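How I used my hotel points in Broldale
10/9/25

Many readers asked me about the Brellomier stopover offer, so I finally write about it. I booked it in March, when the airline sent the email to all members, and I flew last month. I will try to be exact, because I read the conditions three times before I paid.

The offer is simple on the first page. If you fly Brellomier in business class to Broldale, or through Broldale to another city, you get one free night in the Talukder Hotel. If your stop is longer than 30 hours, you get a second night. Breakfast is included. The city tax is not included, and you pay it at the reception when you leave.

The second page is less simple. You must ask for the free night at least 36 hours before the first flight, and only by the form on the website. I called the phone line first and lost a whole evening with it. The lady was very kind, but she could not enter the request for me. Also the name in the form must be the same as in the ticket. My ticket has my middle name and my hotel account does not have it, so the form refused me two times.

I paid nearly 300 dollars more than for the cheapest ticket with another airline. For this money I had a flat bed, two nights, two breakfasts and the transfer from the airport. I think it is a fair price. If you only want to sleep a few hours between flights, I would not do it.

The hotel is in the Rulten district, which is quiet in the evening and has a tram directly to the old harbor. My room was on the side of the courtyard. I asked for a higher floor and got it without any discussion. Breakfast starts at six, so you can eat before a morning flight if you don't sit too long. The bread was excellent. The coffee from the machine was weak, but the waiter will bring you a better one if you ask him.

One more thing about points. The free nights do not earn any, but what you spend in the restaurant does. I came home with 3479 points on my account, and for a weekend night in the same hotel I need more than that, so I will keep them for now. They expire only if you do nothing with the account for two years. 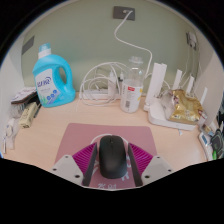
Hwa-young Yoo wrote to me that she had the same problem with the form, and that it accepted her request after she changed the name in her hotel account to match the passport. She needed to wait one day for the change. She also says that the second night can be requested later, when the first one is already confirmed, but I did not try this myself.

If you have flown with this offer in economy class, please leave a comment. I heard there is a cheaper version with one night and no transfer, and I could not find the conditions anywhere.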